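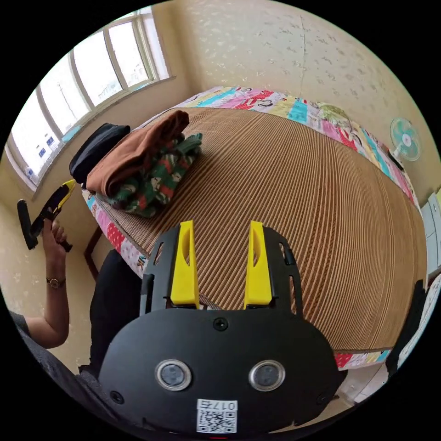 Learning to Sleep Again, More or Less

I have been a bad sleeper since October, and in that time I've learned that everyone I know has a cure. My dentist has a cure. The man who sold me tires has a cure, and it involves mustard. I wrote most of them down in the back of my checkbook register, which finally gives that thing a purpose.

The way it goes is always the same. I fall asleep fine. I'm gone in minutes, on my left side, with a book open on my chest like a small roof. Then it's 3 a.m. and I am as awake as a person at a job interview. There's no worry attached, at least not at first. The worry shows up later, once it sees the lights are on.

The first thing I tried was the app. It's called Stedari and it costs 15 dollars a month, and for that a woman with a very damp voice describes a train going through the mountains. I never found out where the train was going. I got annoyed in the second week because she said the dining car had "warm lamps and warm bread and warm voices," and I lay there wondering who was running that kitchen and whether the bread was included with the ticket. By four I'd worked out a whole fare structure. I canceled.

Then came the magnesium, which my friend Anahera Brunton swears by. Anahera sleeps like a felled tree and always has. We shared an apartment on Drakwood Avenue after college and she slept through a burst pipe, a bachelorette party on the fire escape, and once a fire truck that was there for us. So I have to ask whether the magnesium is doing the work or only taking the credit. I took it for six weeks. My calves felt wonderful. At three in the morning I would lie awake enjoying my calves.

She also told me to stop looking at the clock, and I'll admit that one helped. I turned it to face the wall. The trouble is that I've gotten very good at guessing. There's a bus that goes by at ten past four with something loose underneath it, and after that there's no pretending.

The next phase was the mattress. I don't recommend the mattress phase. You go in thinking you'd like something a bit softer, and an hour later you're lying on your back in your coat in a showroom, being asked about your hips. The salesman kept saying "support" in a way that made me want to call my mother. The one I liked best was called the Tivum and it was $2,908, a price so specific I assumed somebody had suffered over it. I asked what the eight was for. He said he'd have to check.

I didn't buy it. I bought a topper, which arrived rolled up as tight as a sausage and smelled like the inside of a new shower curtain. It spent two nights in the hall airing out. Then I put it on and it was fine. It's perfectly okay. I sleep the same number of hours on it as before, only slightly higher up.

What I've read about all this would fill a wheelbarrow, and most of it says the same thing in different fonts. Keep the room cool. Get up at the same time every day. No coffee after lunch. Don't lie in bed awake, get up and do something dull. That last piece of advice was written by someone with a very exciting house. I don't have a hard time finding dull things to do in mine. I've alphabetized the spices twice (the first time I wasn't sure where to put "Italian"). I've read the manual for the dishwasher, and I now know it has a setting called Half Load that I'd been treating as decoration.

The old trick of counting things doesn't work on me either. I tried counting backward from 200 and got all the way down to one, and then there was this awful silence, like the end of a party.

The best hour I've had out of the whole business was in the middle of a rainy night when I gave up completely and made soup. There's a Vietnamese place near me called Kiều, and the owner had told me how she does her broth, with the onion charred black right on the burner and more ginger than you'd think. I'd never had the patience for it in daylight. At 3:30 I had nothing but patience. I stood there in my socks, turning an onion with the tongs and keeping an eye on the smoke alarm, and I wasn't trying to sleep, and for once I didn't mind. The broth came out cloudy. I ate it for breakfast with leftover rice and then went to work and was stupid all day, but in a pleasant mood.

I told my doctor about it and she said, "So you had soup," and typed for a while.

Her own suggestion was to go to bed later. She had to say it twice. The idea is that I've been getting in at ten like a farmer, when what I seem to need is 6 hours and change, so of course I'm done by the middle of the night. I've been holding out until midnight all week. The evenings are endless. I watched a program about canals. I folded things that I've never folded before in my life, including the bag of other bags.

Last night I woke up and heard the bus, the one with the loose thing underneath, and I thought, well, four-ten, that's an hour better than usual. Then I lay there being pleased about it until it got light. Anahera wants me to try tart cherry juice next. It's nine dollars a bottle, and I've put it on the list under the mustard.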